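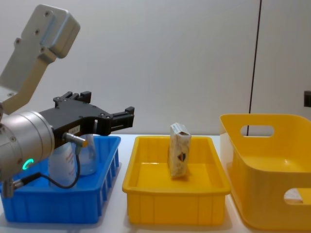 Binta Mohammed
Writes about household stuff, mostly the buying of it

I have been told for years that trays will sort me out. Put the bottles in a tray, people say, and the table will look after itself. So in April I gave in and decided to try it properly, and I'm still not convinced.

The blue plastic one is the sort I mean. Shallow, flat rim, ribbed sides, slots down one of them. Two bottles standing in it on a white tabletop and yes, fine, it looks tidier than two bottles standing on a white tabletop. But it's two bottles! I could have managed two bottles.

My trouble is with the claims. The Fineck leaflet that came with my first set says a tray "gives every item a home". It gives every item a fence. At my place the bottles went in on the first morning, and by teatime there was a pen in there as well, and a receipt, and the lid of something. A tray with space in it fills up. I've not seen one yet that didn't.

Then there's the height. A shallow tray is easy to reach into, which I like, but a tall bottle has very little holding it up. Carry it across the kitchen and you walk like a waiter on his first shift. Eilif Solheim, who lent me his Kristiansen tray, swears by a damp cloth in the bottom. I tried that. The bottles stayed put and the cloth began to smell, so now I had a cloth to wash.

Slots I go back and forth on. They're good for getting your fingers in, and you can rinse the thing under the tap without it holding water. They also let a leaky cap drip straight through on to the table, and catching drips was the one job I thought a tray was for.

What I'll grant is the wiping. Lift one tray, wipe, put it back. Even I can't argue with that, and on a white surface every ring shows.

I've still got the Tukon catalogue here with 149 kinds of storage in it, and the Bosero one has 192. I've folded down one corner so far. It's for a shelf.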